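The big spreadsheet, part four: what the arm costs after you've bought the arm

I promised in June that I'd finish writing up our equipment planning, and then of course I got buried in freight quotes and let it slide. Sorry to everybody who emailed. The kettle's on, the quotes are spread all over the kitchen table, and I'm going to get through this tonight even if it runs a bit long (it will run a bit long, you know me by now).

If you're just joining in, we're a small shop in Majimbun that sorts and repacks mixed returns, the sort of odds and ends that come back in a tub with no two things the same shape. For the past while I've been working out what it would cost to have a robot do some of the picking, and whether we could stand the bill. Part one was floor space, part two was power, and part three was mostly me grumbling about insurance.

The thing I got wrong in my very first budget was treating the arm as the whole purchase. I had one enormous line at the top and then a cheerful little row underneath called "bits". I'm embarrassed by that row now. I'd put $207 in it! That wouldn't have covered the cable ties and connectors, let alone somebody's afternoon fitting them.

So I pulled "bits" apart and made it a proper section. The gripper got its own line, then a spare set of fingers, then the cabling that has to run down the outside of the arm to the tool. Please don't skimp on the cabling. It has to bend every time the wrist bends, and you want enough slack that nothing pulls tight and not so much that it snags on the edge of a bin. Treder quoted us $861 for a dressed cable set with a spare, which I thought was cheeky until I priced the parts separately and added my own time, and then I rang them back rather sheepishly.

Bins and workholding came next, and I nearly left them off altogether. You can have a very clever arm and still lose a morning to a bin that creeps across the bench. Clamps are the cheapest fix going. A good bar clamp on the corner, down onto a flat sheet, and you can get on with your day. I've budgeted for metal bins with sloping sides as well. They scratch up something awful, but a scratched bin picks just as well as a new one and I've stopped caring what they look like.
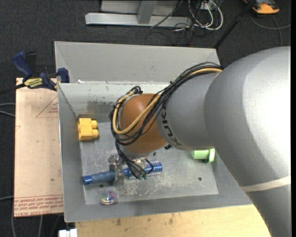
Usent left a comment under part three that I've been chewing on ever since: you should be budgeting for test objects too, and replacing them, because the gripper will mark the soft ones and you'll lose the small ones under the bench. Usent reckoned we ought to put aside a fixed sum every quarter and not argue about it.

I did argue about it, a bit, in my head. Surely you just use whatever's lying around? But the more I thought it over the more sense it made. What you practise on decides what you find out. A long handle wants a different grip from a little ball, and a chunky block is another matter again, and if your test tub is full of nice tidy boxes you'll be very pleased with yourself right up until the real returns arrive. So there's now a line called "odd things", and I've had more fun filling that one than any other on the sheet. The op shop down the road has done very well out of me.

Then there's the table. We'd assumed our old workbench would do. Lurnora came back with $2059 for a proper welded stand, levelled and bolted down, and $2378 for the same stand with a drawer unit and castors. I love a drawer. I really do. But castors on something that's meant to stay dead still made me nervous, and when I asked how they locked I got a long answer that didn't settle my nerves much, so we're going with the plain one and I'll keep my screwdrivers in a biscuit tin as always.

I've also set aside two full weeks of wages for setup, with no picking counted in them at all. My first draft had one week, and had the thing earning its keep by the second, and I'd coloured that cell green. It's grey now.

Still to sort out: guarding (I have one quote and I don't understand half of it), a decent light over the bins, and whether we lease or buy. The lease numbers look friendlier in year one and rather less friendly in year four. If you've leased, do tell me how the servicing was handled, and whether you were allowed to swap the gripper without ringing somebody first. I'll put the updated spreadsheet up once I've fixed the tab where the GST gets added twice.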